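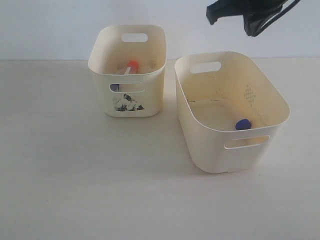

**Pesby Community Forum > Shared Facilities > Workroom Storage**

**Thread: Cleaning and reassignment of the cream handled bins**

---

**B_Witkowska (Workroom Coordinator)**
May 15, 2020

Good afternoon all,

In preparation for the reopening of the Pesby workroom, the cream plastic bins are being reviewed one at a time. The two now on the table are the smaller one with the mountain sticker on the front and the larger one with the pattern of small holes on the inside wall.

The larger bin has dark smudges and specks of dirt on the floor and lower walls, and the plastic there has a yellowish tint. The smaller bin looks a little dusty inside. Each still contains small items.

I propose the following:

1. Contents are to be removed and returned to the correct drawer.
2. Both bins are to be washed with dish soap and warm water, and dried upside down overnight.
3. The smaller bin will be assigned to markers and glue, and the larger bin to fabric offcuts.

Comments are invited before the end of the month.

Bronisława Witkowska

---

**sendden_quilts**

Thank you for the notice. The Sendden group supports items 1 and 2. We do not support item 3 as written. A bin with a yellow tint on the floor should not be used for pale fabric until it has been shown that the colour does not transfer. We lost a length of white cotton in April to a tub that was believed to be clean.

We would ask that offcuts remain on shelf 23 for the present.

---

**hallkeys**

With respect to the previous poster, yellowing in old plastic is generally in the plastic itself and will not come off on cloth. My own kitchen tubs have been that colour for years. The specks are another matter and should be scrubbed.

I would also suggest a soft brush for the small holes. Lint collects in them and a cloth does not reach it.

---

**sendden_quilts**

It may be in the plastic. It may equally be residue from whatever was stored there. I would prefer that it be tested with a damp white rag before anything is assigned.

---

**B_Witkowska (Workroom Coordinator)**

The request is reasonable. A damp rag test will be added after item 2, and the result will be posted in this thread.

---

**m.ni.bhriain**

On behalf of the Ní Bhriain family table (Saturday mornings), may I ask that the sticker be left in place? The children identify the bin by it. They ask for "the mountain box" and return it to the correct shelf without being told, a claim that cannot be made for the other bins in the room.

The item with the orange cap in the same bin looks to me like a marker, or possibly a small tube. If it is a marker, we are short of orange and would be glad to have it.

---

**hallkeys**

I must disagree regarding the sticker. Under the labelling guide adopted last year, bins carry a plain written label on the front, centred below the handle slot. If one picture is permitted, we will shortly have a room full of them. The guide was prepared so that any member, including a new one, can find things.

---

**m.ni.bhriain**

The guide states that a written label is required. I can find no line in it forbidding a picture as well. Both could be accommodated, and several of our members are not yet reading.

---

**indside_bookings**

Indside has no position on the sticker. We note only that paper stickers do not survive soaking, and if it is to be kept, the bin should be wiped down by hand and not left in the sink.

Could the coordinator also confirm what the blue items are? There is one on the floor of the larger bin and something blue showing through the front slot of the smaller. We are missing the cap from a bottle of fabric glue, and the cap is blue.

---

**B_Witkowska (Workroom Coordinator)**

I am not able to confirm either at this time. The one in the larger bin is rounded and could be a cap. All of the contents will be placed in the lost property tray, drawer 21, and members may claim them from there. That includes the orange-capped item, which will go to the Saturday table if no claim is received.

On the sticker, my decision is as follows. It will remain, a written label will be added, and the bin will be wiped by hand as Indside has advised. The labelling guide will be placed on the agenda for the next general meeting.

---

**hallkeys**

Noted. I ask that my objection be recorded.

---

**B_Witkowska (Workroom Coordinator)**

It is recorded.

---

**sendden_quilts**

One further matter. Would the larger bin fit on shelf 26 with its long side facing out? The handle slots are at the ends of our present bins, and on this one there is a slot in the long front wall. It would be easier to pull down that way.

---

**indside_bookings**

Shelf 26 is shallow. I would measure first.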